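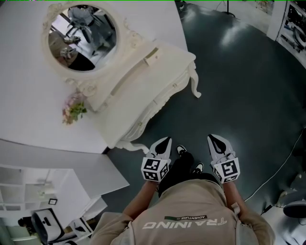

*Beige shirt with TRAINING in white capitals.*

# jutska-garment-text

Transcriptions of words printed on everyday clothing, collected in Wendwood and Jallstead. Version 3 replaces all earlier releases. Row IDs did not carry over.

## Contents

| File | Rows |
|---|---|
| `train.tsv` | 4000 |
| `test.tsv` | 483 |

Each row is one printed string. Columns:

- `id` – integer, unique across both files
- `text` – UTF-8, case kept as printed
- `garment` – `shirt`, `jacket`, `cap`, `other`
- `lang` – ISO 639-1 code, or `und`
- `site` – `W` or `J`

## Transcription rules

Line breaks are written as `|`. Unreadable letters are written as `?`, one per letter. Care labels are skipped. Small brand tags get their own row with `garment` set to the parent item. Misspellings are left alone.

## Known issues

- Jallstead rows collected in June lean heavily toward sports shirts.
- `lang` was filled in by the Naciri tagger and is unreliable for single words.
- Up to 3 rows in `test.tsv` have a trailing space in `text`. Strip before scoring.

## Scoring

Exact match after NFC normalization. Case counts. Run `score.py --pred FILE`; predictions need the `id` and `text` columns only.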